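Pantry Questions I Keep Getting

Last updated Thursday, February 13, 2025

I started this page because my inbox was filling up with the same handful of questions about storing canned food in a small place. I'll add to it when I get around to it. If yours isn't covered, leave a comment on any post and I'll see it eventually!

Do you really stack everything?

Pretty much! My kitchen has one tall cupboard and a shelf over the door, so up is the only direction left. The squat cans (tuna, tomato paste, the little ones of pâté) go on top of each other, and the tall soup cans stand alone at the back where I can't knock them with my elbow.

How high can I go?

I stop at two for anything I reach for every day. On the bottom shelf, where there's a wall behind and a box on either side, I'll go to three or even four. My sister does five and she has a dent in her floor.

Why do some cans nest and others slide right off?

Look at the bottom. Some cans have a base that's a tiny bit narrower than the rim, so it drops inside the rim of the one below and you get a nice little click. Others are the same width top and bottom, and those just perch there. Neither kind is better food, obviously, but I do sort mine by it. Mixing brands is where I get wobbles, even when the cans look like twins in the store.

Should the labels face front?

I'm going to say yes and then admit mine don't always. Plenty of cans have the barcode on one side and the tiny print on the other, and you end up turning the whole stack around to find out what you've got. What I do now is write the month on the lid with a grease pencil. AUG means August and that's as fancy as it gets.

Paper liners on the shelves, yes or no?

No for me. They bunch up when you slide a can across. I wipe the shelf with a damp cloth, let it dry, and put things back. If your shelves are wire, that's different, get a sheet of stiff plastic cut to size or the small cans will tip into the gaps.

How many cans is too many?

Pieter Verhoeven wrote in last August to tell me he'd counted 411 in his basement, and he wanted to know if that was a problem. Pieter, I don't know! Are you eating them? I keep 12 of the small ones and 10 of the big ones and shop when I'm down to half.

Where do I practice a new layout?

On a table, with everything out of the cupboard. I know it sounds like more work, but you can see what matches what, and a light-colored top shows you straight away if a can is leaning. Put two alike together first, see if they sit square, and build your rows from there.

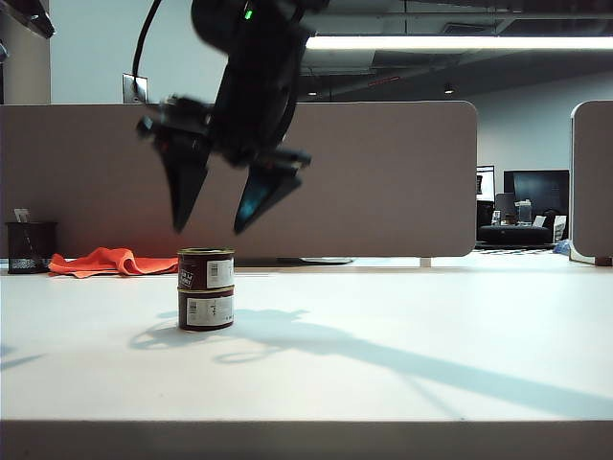 Then give the table a little bump with your hip. If a stack shuffles, it'll shuffle in the cupboard too, every time you shut the door. I move those to the single-layer shelf and don't argue with them.

What about dented ones?

A shallow ding on the side, I use it that week. Anything dented on the rim or seam, or bulging, or leaking, goes straight out. I don't open it to check and I don't sniff it.

Do you use those tilted can racks?

I had one called the Grendano and gave it away. Lovely for soup, hopeless for anything short, they'd turn sideways halfway down and jam. A couple of readers like the Trino riser, a plain step that goes at the back of the shelf. I haven't tried it yet but it's on my list for when I redo the spice side.

Can I store cans above the stove?

I wouldn't. It gets hot up there. Mine has baking trays and the big colander.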